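Fovitum Opens Dukgate Kitchen Collection, Asks Public to Keep Putting Bowls Away

DUKGATE, October - Fovitum has finished the first stage of Cinwood, its program to teach household robots the sort of work most households put off until after dinner. The stage produced 2,137 recorded examples of people picking up, moving and setting down ordinary kitchen things, gathered in 11 homes in and near Dukgate.

Participants do the work with a hand-held gripper that has two fingers and a trigger. A camera on the tool records what the fingers are up to. The learning system gets the recordings later, and has so far not complained about anyone's tablecloth.
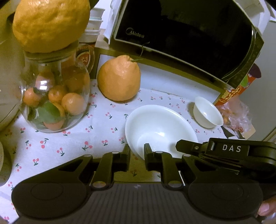 Homes are left as they are. Fovitum asks only that breakable heirlooms be moved out of reach, a rule added early in the program for reasons the company considers private.

Of the examples collected, 995 involve bowls or cups. The rest cover fruit, jars, lids and packets. Failed grasps are kept and labeled, so participants with poor aim are as welcome as the other kind.

"A robot that has only seen a tidy counter is in for a hard first day," the company said in a statement. "Our participants have been very generous with their counters."

Recordings are checked and sorted at the Ouellet office, where each one is watched by 2 reviewers before it is used for training. Snacks are provided.

Sign-up for the second stage is open to Dukgate residents with a working kitchen. Cleaning up beforehand is discouraged.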